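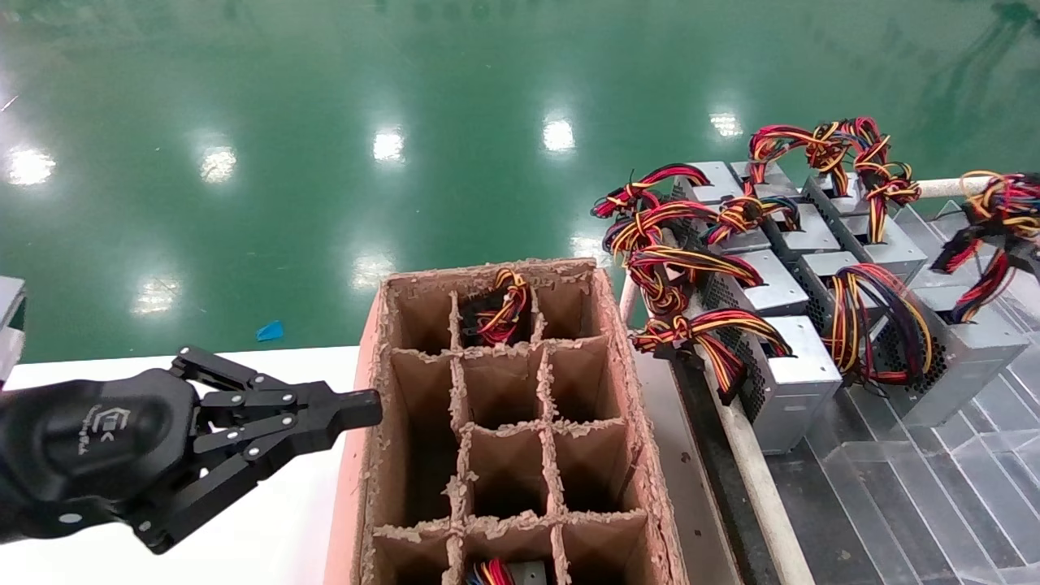 電源ユニットと仕切り付き段ボール箱

電源ユニットの箱詰めに関する覚え書き

当ブログでは、小規模な出荷作業における梱包資材の選び方について、折に触れて記録を残しております。今回は、パソコン用電源ユニットを仕切り付きの段ボール箱に収める作業を取り上げます。2月に掲載した緩衝材の記事に対し、読者のペルラ・バレラ様より「電源のように重く、配線の付いた品はどのように詰めるべきか」とのご質問を頂戴しており、その回答を兼ねるものです。

電源ユニットは外装が金属製で、一見したところ丈夫な品に思われます。しかしながら、裸のまま同じ箱に重ねますと、角が隣の筐体に当たり、擦り傷の原因となります。傷が付いても動作に支障のないことが多いとはいえ、受け取る側の印象は決して良いものではありません。厚紙の仕切りで一台ずつ区画を分ける方法は、個別に袋や気泡シートで包む方法に比べて手間が少なく、資材の費用も抑えられます。

写真の箱では、赤、黄、黒などの配線をユニットの上に載せた形で区画に収めています。配線を下に敷きますと本体が傾き、仕切りの紙を押し広げることになりますので、筆者は配線を必ず上にまとめるようにしております。束ねる際は、コネクタの根元で強く折り曲げないことが肝要です。結束バンドは締め過ぎると被覆に跡が残るため、柔らかい面ファスナーの使用をお勧めいたします。

詰める順序につきましては、筆者の場合、中央の列から始め、続いて左右の列へ進みます。片側から順に埋めていくと重心が偏り、途中で箱の向きを変える際に底が歪むことがございました。もっとも、箱を動かさずに最後まで詰められる環境であれば、端から順に入れても差し支えないと存じます。

箱の上縁についても申し添えます。再利用を重ねた段ボールは、開口部の縁から紙の繊維が毛羽立ってまいります。写真の箱も縁がかなり荒れております。作業台の横に置いて一時的な保管に使う分には問題ございませんが、発送用とする場合には新しい箱への交換が望ましいと考えます。筆者は以前、Navardの仕切り箱を3回使用したところで発送用から外し、以後は室内での保管専用としました。

現在はCakusの仕切り材を32組まとめて購入し、使用しております。組み立ては、切り込み同士を差し込むだけの簡単なものです。単価はBesumの製品よりやや高く、一組363円でした。外箱には別の規格品を合わせておりますが、内寸が仕切りよりわずかに大きいため、隙間に折った厚紙を挟んで調整しています。この隙間を放置いたしますと、輸送中に仕切り全体がずれ、区画の意味が失われてしまいます。

なお、蓋を閉じる前には、配線の先端が仕切りより上に飛び出していないかを必ずご確認ください。飛び出したまま封をしますと、上に積まれた荷の重みが直接コネクタにかかります。筆者は蓋の内側に段ボール板を一枚敷き、荷重を分散させております。

2019年4月2日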